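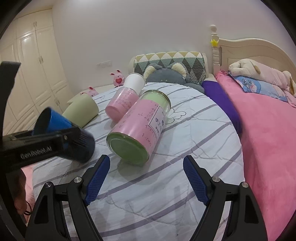
Flornel 저장소의 이 폴더에는 가정집에서 손에 드는 그리퍼로 모은 정리 작업 데이터와, 다음 차수 수집에 쓸 장비를 사기 위해 만든 계획 자료가 같이 들어 있다. 원래는 데이터 설명과 구매 자료를 따로 두었는데, 어떤 물건을 어떤 바닥에서 집었는지 모르면 견적의 근거를 읽을 수 없어서 하나로 합쳤다. 대상 작업은 침실 탁자 위 용기 다루기다. 투명한 원통형 용기가 누빔 천 위에 옆으로 누워 있으면 천의 주름과 용기의 굴곡이 같이 영향을 주고, 양손에 그리퍼를 하나씩 들었을 때 탁자 위 공간도 금방 좁아진다. 손가락 끝의 격자무늬 패드를 소모품 항목에 따로 잡은 것도, 손가락을 벌린 폭을 구매 요건 맨 앞에 적은 것도 이런 작업을 기준으로 삼았기 때문이다.

이 문서는 5월 예산 회의에 맞춰 고쳤다. 그 전 판을 받은 사람은 소모품과 저장 장치 항목을 다시 읽어야 한다. 나머지는 표현만 손봤다.

폴더 구성

episodes: 에피소드별 영상과 그리퍼 상태 기록
calib: 카메라와 그리퍼 보정 파일. 장치 쌍마다 하위 폴더가 하나씩 있다
notes: 수집자가 현장에서 적은 메모. 맞춤법을 고치지 않은 원문이다
plan: 구매 요청서, 비교표, 예산표
plan/old: 쓰지 않기로 한 안. 지우지 말 것

plan 안의 예산표는 부가세를 포함한 금액이다. 비교표는 공급처가 보낸 견적을 그대로 옮긴 것이라 부가세가 빠진 줄이 섞여 있다. 두 표의 합계가 맞지 않는다는 문의가 여러 번 왔는데 대부분 여기서 나온 차이였다.

데이터 개요

공개 대상 에피소드는 851개다. 한 에피소드는 수집자가 그리퍼를 탁자 위로 가져가는 순간부터 손을 거두는 순간까지로 자른다. 시작과 끝은 사람이 표시했고, 표시한 사람의 약어가 메타데이터에 남아 있다.

작업 종류는 누운 용기 세우기, 용기를 옆으로 옮기기, 컵 겹치기, 겹친 컵 빼기다. 한 에피소드 안에서 작업이 이어지는 경우에는 주 작업 하나만 라벨로 달고 나머지는 메모 칸에 적었다. 라벨과 메모가 다르면 라벨을 우선한다.

물건은 집에 있던 것을 썼다. 수집용으로 같은 컵을 나눠 주는 방법도 검토했지만 Ibsa Negussie가 반대했고, 지금 보면 그 의견이 맞았다. 크기와 표면이 제각각인 물건이 섞여야 그리퍼의 최대 폭이 부족한 경우를 찾을 수 있다. 실제로 plan의 요구 폭은 제조사 사양표를 보고 정한 값이 아니고, 실패로 표시된 에피소드의 물건을 다시 재서 정한 값이다.

바닥 조건은 맨 탁자, 얇은 천, 누빔 천으로 나눈다. 누빔 천에서는 용기가 덜 구르는 대신 손가락 끝이 천을 같이 무는 일이 있다. 이 경우는 실패로 처리하지 않고 cloth_contact 값을 true로 둔다. 학습에 쓸 때 뺄지 말지는 쓰는 쪽에서 정하면 된다.

수집 장소

참여한 집은 7곳이다. 방은 치우지 않은 상태로 두고, 탁자 위만 작업에 맞게 바꿨다. 인형, 침구, 가구는 원래 자리에 있다. 얼굴이 들어간 구간은 삭제했고 손은 남겼다. 우편물이나 약봉투처럼 이름이 읽히는 물건이 있으면 해당 구간을 흐리게 처리한 뒤 Musyoka Okoth가 다시 확인했다.

장소별 메타데이터에는 바닥 종류, 조명 종류, 탁자 모양만 있다. 주소와 거주자 정보는 이 저장소에 없으며 요청해도 제공하지 않는다.

장비 수요를 계산한 방법

수집 인원 한 명이 그리퍼 한 쌍을 쓴다. 장치를 돌려쓰면 싸게 끝날 것 같지만 지난 차수에서는 돌려쓴 쪽이 더 오래 걸렸다. 보정 파일이 장치와 어긋난 채 올라온 일이 있었고, 그 묶음은 처음부터 다시 확인해야 했다. 그래서 이번 계획에서는 수집자와 장치를 묶어서 움직인다. 보정 파일 이름에도 장치 약어를 반드시 넣는다.

예비 장치는 한 쌍만 산다. Jomar Cruzado는 두 쌍을 요청했으나 고장 기록을 보면 본체가 완전히 멈춘 일은 드물고, 대부분 케이블이나 패드 문제였다. 같은 돈이면 부품을 넉넉하게 갖추는 쪽이 낫다고 판단했다. 반대 의견은 plan/old에 남아 있다.

가동 시간은 오전 10시부터 오후 4시까지로 잡았다. 이동과 설치, 보정 시간이 그 안에 들어간다. 저녁 수집은 조명 조건을 늘리는 데 도움이 되지만 인건비 기준이 달라져서 이번 예산에는 넣지 않았다.

그리퍼 구매 요건

필수 요건은 다음과 같다.

손가락을 끝까지 벌렸을 때의 폭이 요구 폭 이상일 것. 요구 폭은 plan의 물건 측정표에서 가장 굵은 용기의 지름에 여유를 더한 값이다.
손가락 끝 패드를 사용자가 직접 갈 수 있을 것. 본체를 보내야 하는 제품은 제외한다.
좌우 장치의 시각이 맞을 것. 시각 차이를 후처리로만 맞추는 제품은 비교표에 남기되 감점한다.
카메라 시야에 손가락 끝과 그 앞의 작업 공간이 같이 들어올 것.
기록 파일을 제조사 서버를 거치지 않고 바로 꺼낼 수 있을 것.

있으면 좋은 요건은 이렇다. 손잡이 굵기를 바꿀 수 있는지, 링크 관절의 핀을 규격 공구로 조일 수 있는지, 운반 상자가 따로 나오는지를 본다. 무게는 필수 요건에 넣으려다 뺐다. 사양표의 무게는 케이블과 배터리를 포함하는지가 제각각이라 비교가 되지 않았다. 대여품을 받으면 직접 달아 보고 적는다.

손이 작은 수집자에게 맞는지도 대여 기간에 확인해야 한다. 지난번에는 이 항목이 빠져서, 장시간 들고 있기 어렵다는 메모가 나온 뒤에야 손잡이에 보조 끈을 달았다.

예산

전체 한도는 약 4000만 원이다. 이 중 저장 장치와 백업에 1000만 원을 배정했다. 나머지는 그리퍼 본체, 예비품, 소모품, 운반과 보험에 쓴다. 항목별 금액은 견적이 확정되지 않아 이 문서에 적지 않고 예산표에서만 관리한다.

본체: 예산에서 가장 큰 항목. 일괄 발주하지 않고 두 번에 나눈다. 첫 발주분으로 보정 절차와 시각 동기를 확인한 다음 나머지를 주문한다. 수량 할인이 줄어들지만 사양이 맞지 않을 때의 손실이 더 크다.

소모품: 패드, 케이블, 나사, 손목 끈, 청소용 천. 패드는 격자무늬가 닳았는지를 보고 간다. 교체 주기를 날짜로 정하자는 의견도 있었으나 집마다 쓰는 양이 달라서 점검표 방식으로 정했다. 케이블은 한 가지 규격으로 통일한다. 여러 규격이 섞이면 현장에서 남는 것과 모자라는 것이 꼭 엇갈린다.

저장 장치: Taltoden 외장 저장함을 기준으로 잡았다. 원본 영상을 압축하지 않고 보관하므로 용량이 빨리 찬다. 백업은 다른 건물에 한 벌 더 둔다. 전 판에서는 백업 비용이 운영비에 들어 있었는데 운영비가 삭감되면서 백업까지 같이 빠질 뻔했다. 이번에는 장비 예산 안으로 옮겼다.

운반과 보험: 장치를 집으로 들고 가서 쓰기 때문에 건물 안 자산 보험이 적용되지 않는다. 이동 중 파손을 포함하는 상품으로 견적을 받고 있다. 운반 상자는 장치와 케이블을 분리해서 넣을 수 있는 것으로 산다.

예비비: 따로 두지 않는다. 남는 돈이 생기면 패드와 케이블을 먼저 산다.

공급처 비교 현황

Hunt: 본체와 소모품을 한 번에 견적했다. 납기가 짧고 패드를 낱개로 살 수 있다. 카메라 보정 자료를 주는지는 답을 기다리는 중이다. 시연품 대여 가능.

Fernness: 본체 단가가 낮다. 패드가 묶음 단위라서 소모품까지 합치면 차이가 많이 줄어든다. 수리 접수는 우편으로만 받는다. 시연품은 보증금을 내야 빌릴 수 있다.

자체 제작안: Hemi McAlister가 부품표를 만들었다. 재료비만 보면 가장 싸지만 조립과 시험에 들어갈 사람이 없다. 이번 차수에서는 제외하고 부품표만 보관한다. 링크 구조를 직접 고칠 수 있다는 점 때문에 다음 차수에서 다시 볼 가능성은 있다.

공급처 이름이 들어간 견적서 원본은 외부에 공유하지 않는다. 비교표에서 이름을 지운 판을 쓰려면 Everett Tillman에게 요청한다.

대여품 시험 절차

대여품이 오면 회의실 탁자에서만 시험하지 않는다. 누빔 천을 덮은 둥근 탁자에 투명 용기를 눕혀 놓고, 양손으로 접근해서 세우는 작업을 먼저 한다. 투명한 벽면은 배경이 비쳐 윤곽을 잡기 어렵고, 둥근 탁자는 가장자리에서 두 장치의 팔이 서로 부딪치기 쉽다. 여기서 무리가 없으면 컵 겹치기로 넘어간다.

시험하면서 적을 것:

손가락이 용기를 지나칠 때 카메라에서 패드가 계속 보이는지
한쪽 장치가 다른 쪽 장치의 시야를 얼마나 가리는지
빠르게 움직일 때 영상이 얼마나 번지는지
기록을 시작하고 멈추는 버튼이 장갑을 낀 손으로도 눌리는지
배터리를 갈고 다시 켰을 때 보정값이 유지되는지

시야를 가리는 정도는 점수로 매기지 않고 짧은 글로 적는다. 점수로 받았더니 시험자마다 기준이 달라 쓸 수가 없었다. 영상은 시험이 끝난 뒤 원본으로 제출한다.

알려진 한계

침실과 탁자에 치우친 데이터다. 부엌 싱크대, 선반, 바닥 작업은 없다. 이 데이터에서 계산한 요구 폭을 다른 방에 그대로 적용하면 안 된다.

움직임이 빠른 구간에서는 장치와 용기의 경계가 흐리다. 해당 구간을 버리지 않았으므로 윤곽 정보를 쓰는 사람은 blur 값을 보고 걸러야 한다. blur 값은 자동 계산이며 사람이 확인하지 않았다.

어안 렌즈를 쓴 파일은 모서리가 검게 나온다. 왜곡을 편 판은 배포하지 않는다. calib의 파일로 각자 처리하되, 바깥쪽 가구 선은 편 뒤에도 약간 휘어 보일 수 있다.

그리퍼 압력 값은 일부 장치에서 비어 있다. 빈 값을 0으로 채우지 말 것. 이전 판의 변환 스크립트가 0으로 채웠으므로 그 스크립트로 만든 파일은 다시 만들어야 한다.

고장 기록은 수집자가 스스로 적은 것이다. 적지 않고 넘어간 잔고장이 있을 수 있고, 그만큼 소모품 예산이 낮게 잡혔을 수 있다.

사용 조건

연구와 내부 교육 목적으로 쓸 수 있다. 영상 속 집이나 거주자를 알아내려는 시도는 금지한다. 예산표와 비교표는 팀 안에서만 쓴다. 데이터만 인용할 때는 Flornel 이름과 판 번호를 적는다.

남은 일

Hunt에 카메라 보정 자료 제공 여부 재문의 (담당 Jomar Cruzado)
이동 중 파손 보험 견적 받기 (담당 Everett Tillman)
물건 측정표에 컵 겹친 상태의 바깥 지름 추가 (담당 Ibsa Negussie)
비교표의 부가세 표기 통일 (담당 미정)
압력 값이 빈 장치 목록을 calib 폴더에 올리기 (담당 Musyoka Okoth)

수정이 필요하면 plan 폴더의 변경 요청 양식을 쓴다. 예산 금액을 바꾸는 요청에는 새 견적서를 첨부해야 한다.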